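待定件

Kusavden 物料室的定名规程一共用了很多年，正文很短，附则很长。正文规定：凡离开原使用人、去向不明的物件，须先定名，后处置。没有名称的物件不得入库，不得转交，也不得废弃。附则规定的是各种例外，其中大部分已经失效，但没有删除，只在页边加了一条竖线。

我接手定名工作是在六月。交接内容包括一间房的使用权（204 室，与他人共用），一张浅色木桌，一只红色长托盘，一盒卡片，以及前任留下的未结事项。前任没有到场，交接单上的签字是提前签好的，字迹平稳，日期栏空着，由我补填。

卡片盒的容量是 1,000 张。盒子由 Radance 供货，带分隔片，分隔片的凸耳上印着“已定”“待定”“退回”。已定的卡片占去大半，退回的很薄。待定一格按规程应当经常清空，因为待定期限为 7 个工作日，逾期须写明理由，理由须换行书写。前任的待定卡片中有一张，理由栏换行换到了背面，背面写满之后又粘了一张附页。

那张卡片的编号是 811。

名称栏：空。
外观栏：小件，条纹，白色与红褐色相间。
来源栏：桌面。
用途栏：空。
处置栏：留置红盘，近侧。

以下全部是延期理由。第一条写的是“外观与多种物件相符，均不充分”。第二条写的是“同上”。第三条写的是“光线条件变化后重看，同上”。再往后，措辞开始有细微的差别，例如“仍不充分”“暂不充分”，有一处写作“今日不充分”。最后一条没有理由，只有一个句号。

我先按规程核对实物。 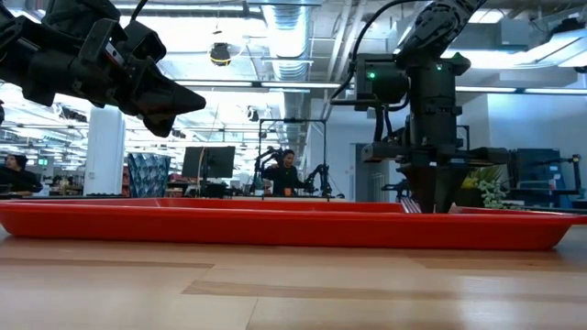

红盘及盘内条纹件，204 室木桌

托盘长而浅，盘沿平，几乎占满桌面的长度，侧面反光，颜色在灯下略偏橙。木桌纹理清楚，靠人的一侧有一条很淡的接缝，横向。前任把这条缝当作基准线使用，卡片上多处出现“缝以内”“缝以外”的说法。缝以外为手边区，可放卡片和笔；缝以内为物件区，卡片和笔不得越过。规程没有这一条。我沿用了。

条纹件在盘内近侧，与卡片相符。

定名有固定步骤。第一步看外观，第二步查来源，第三步推用途，第四步拟名，第五步复核。定名人全程不得用手接触物件。这一条列在正文，不在附则，页边没有竖线。理由在培训材料里讲过：手会给出多余的信息。物件一旦被握住，握的人就会觉得它是用来握的；一旦被放下，又会觉得它本来就该放在那里。名称应当由看得见的部分和查得到的部分得出。剩下的部分归入备注，备注不作为处置依据。

外观一步没有困难。白色，红褐色，条纹，尺寸小。我写得与前任一样，逐字一样。写完之后发现没有必要重写一遍，但规程要求接手人独立填写，所以卡片上现在有两行相同的外观，墨色不同。

来源一步查了两天。物料室的来源记录分为到货、借入、遗留三类。到货记录里没有带条纹的小件。借入记录由 Kubiak 代管，调阅需要填申请，申请单上有一栏“拟调阅物件名称”。我填“未定名”，单子被退回，退回意见是名称栏不得为空或等同于空。我改填“条纹件”，单子再次退回，退回意见是该名称未经定名。第三次我填了卡片编号，单子通过，调阅结果为无记录。

遗留类没有索引，只能按桌查。这张桌子的遗留记录只有一页，列着前任之前的使用人留下的物品：尺，夹子，半卷胶带，杯垫。每一项后面都有已处置的章。最后一行写着“其余”，没有盖章。

我把“其余”抄入来源栏，用铅笔。

用途一步通常最快。多数物件的用途写在形状上，能装的用来装，能夹的用来夹。811 号没有给出这样的形状，或者给出得太多。我拟过几个用途，写在草稿纸上：压纸；标记位置；作为某套物件中的一件，与其他件区分；哄孩子；练习摆放。每个用途之下再列反证。压纸的反证是看不出足够的重量，而重量不能用手称。标记位置的反证是它本身的位置就需要标记。成套的反证是没有其余各件。哄孩子一项没有找到反证，也没有找到孩子。练习摆放一项，我先划掉了，后来又在旁边点了几个点，表示保留。

草稿纸用到第二面的时候，我注意到前任的草稿也在抽屉里。纸的规格相同，都是 Plelutwood 的横格纸，格线偏灰。前任拟的用途比我多，顺序大致相同。压纸，标记位置，成套。哄孩子一项写作“给小孩”，后面也没有反证。再往下有一行我没有想到：

“使此桌不空。”

规程里有一条清桌规定，列在附则，页边没有竖线，仍然有效。规定说，定名桌上连续一个期限没有待定件的，该桌视为闲置，由物料室收回，定名人另行安排。我以前读过这一条，读的时候把它当作一条关于桌子的规定。

我把前任的待定卡片从头排了一遍。811 号之前，待定件进出正常，期限之内定名，期限之内处置，延期很少。811 号之后，别的待定件依旧进出正常。条纹件一直在。有一段时间到货少，待定一格里只有这一张。那段时间的延期理由写得最长，几乎每条都涉及光线。

这说明不了什么。一个定名人在工作量不足时对剩下的工作更加细致，这符合预期。我在备注里写了“工作量与理由长度呈相反关系”，随后擦去，因为备注限于物件本身。

同一周到了另一件物件，需要定名，体积大得多。它放在木桌一侧，颜色介于蓝和灰之间。送件单上名称栏写着“盆/垫”，中间一道斜线。斜线在规程中视为未定名。送件人留了一句话，说请尽快，用的地方等着。

大件定名原则上不比小件复杂，但看的时候要换角度，还要退开。204 室不大适合退开。我在能站的地方都站了一遍，把每处所见单独记录，再合并。
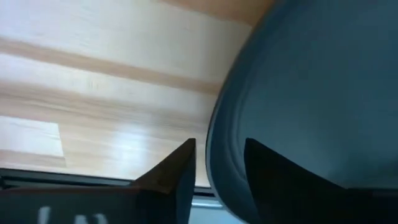 定名时最容易出错的是边。中间部分往往平淡，颜色均匀，阴影柔和，任何名称都能套得上去；到了边上，物件才需要决定自己在哪里结束。蓝灰件的左侧是一条向外鼓的弧线，沿弧线有一道更厚、颜色更深的边，面上的浅褶顺着这道边走。若为盆，厚边是口沿，褶是成形时留下的。若为垫，厚边是包边，褶是受力或者填充所致。两种解释都能走完整条弧线，没有在任何一处断开。我在卡片上把两种解释并排写下，各占半栏，送件人的那道斜线落在当中，位置正好。

前任没有见过这件东西。我仍然想知道前任会怎么写。

按规程，两种名称相持不下时，取用途。我向送件处发函，询问物件将用于盛放还是用于承托。回函说，都行。我再次发函，说明“都行”不构成用途。回函说，请问贵处倾向于哪一种。函件到此为止，因为定名处不得接受关于倾向的询问。

我把蓝灰件定为“蓝灰弧边件”。这类名称在规程里叫描述性名称，允许使用，但每使用一次，须在年度汇总里说明一次。描述性名称的好处是物件可以离开。送件处当天取走了它，没有对名称提出意见，领取单上领取物一栏手写了一个字，因潦草无法辨认，可能是盆，也可能是垫，也可能是别的字。

桌子一侧恢复原状。待定一格里又只剩 811 号。

既然有了先例，811 号也可以照办。“条纹件”三个字已经用了许久，调阅申请上用过，前任用过，我每天都用。把它从外观栏挪到名称栏，盖章，处置栏改为入库，全过程用不了一杯水的时间。红盘清空，卡片移入已定一格。期限过后，如果没有新的待定件到达，桌子收回。

我拟好了定名单，日期写的是 7/30/24。单子有两联，第一联随物件走，第二联归档。写到复核一栏停下，复核须由另一人完成。房间远端的工位上有人在做自己的事，深色头发，深色上衣，中间隔着一段开阔的地面。按规定，同室人员可以担任复核。

我走过去说明情况。对方听完，问是什么东西。我说，白色和红褐色相间的条纹小件。对方问，那它是什么。我说，定名单上写的就是这个。对方说，这只是它的样子。

我说，规程允许以样子为名。

对方问能不能拿起来看看。复核人可以用手，这一点规程写得清楚，限一次，时间不超过读完卡片正面所需。我说可以。对方跟我回到桌边，在缝以外站住了。我没有讲过那条缝。对方低头看了盘里的条纹件，又看了卡片，把正面读完，翻过来读背面，读附页。附页比较费时间。读完以后，规定的时间早已经过去，手还放在身侧。

对方说：“写卡片的人去哪儿了？”

交接单上没有这项内容，我如实回答不清楚。

对方又看了一遍附页最后的句号，把卡片还给我，说这个字今天签不了，外观有两行，虽然一样，应当先说明为什么有两行。这个意见在形式上成立。我记录了意见，请对方在复核意见一栏署名，对方署了名，回到工位。

定名单因复核未通过作废。作废单仍须归档。我在第二联右上角折了一个角，这是作废的标记，折角方向朝里。

关于两行外观的说明，我写了三稿。第一稿写接手人依规程独立填写，故与前任所填重复。第二稿删去“重复”，改为“一致”。第三稿补充了条件：两次观察时间不同，观察人不同，结果一致，可以认为物件在此期间外观稳定。第三稿用掉半页纸。写到稳定二字，我抬头核对了一次实物，以确认这个结论在写下的当时仍然有效。

说明附在 811 号卡片之后，用夹子固定。附页变厚，卡片盒里这一格的分隔片略向后倾。我把前面的已定卡片匀出一部分，移入第二只盒子，分隔片重新立直。第二只盒子的申领理由写的是“卡片增加”。

之后的工作照常。到件有多有少。多的时候，我一天拟几个名称，大部分一次通过复核，签字的还是远端工位的那个人。签字时会顺便问一句，那个怎么样了。我说在看。有一次送来的是一套量杯，缺最小的一只，定名为“量杯（缺）”。有一次是一块木料，送件单上附了来路，定名花的时间比读送件单还短。少的时候，我把红盘擦一遍，擦盘沿和外侧，盘内不擦，因为擦盘内就要移动物件。

物料室来过一次例行询问，内容是该桌是否仍有待定件。询问单只设两个方框，是与否。我在是的方框里打了勾，在下方空白处注明编号。询问单没有要求注明编号。

草稿纸我没有扔。用途一项后来又添过几次，压纸，标记位置，成套，给小孩，都没有进展。练习摆放旁边的点还在。前任的那张我放回了抽屉，压在自己这张下面，两张对齐左上角。

昨天下班前我做了当日最后一次查看。灯还亮着，托盘侧面有反光，接缝看得清楚，笔和卡片都在缝以外。条纹件的位置与卡片所载相符。我取出 811 号，翻到附页，在前任的句号下面空出一行，换行，写：

“今日看过。外观无变化。仍不充分。”

然后在日期栏补了日期，把卡片放回待定一格，盖上盒盖。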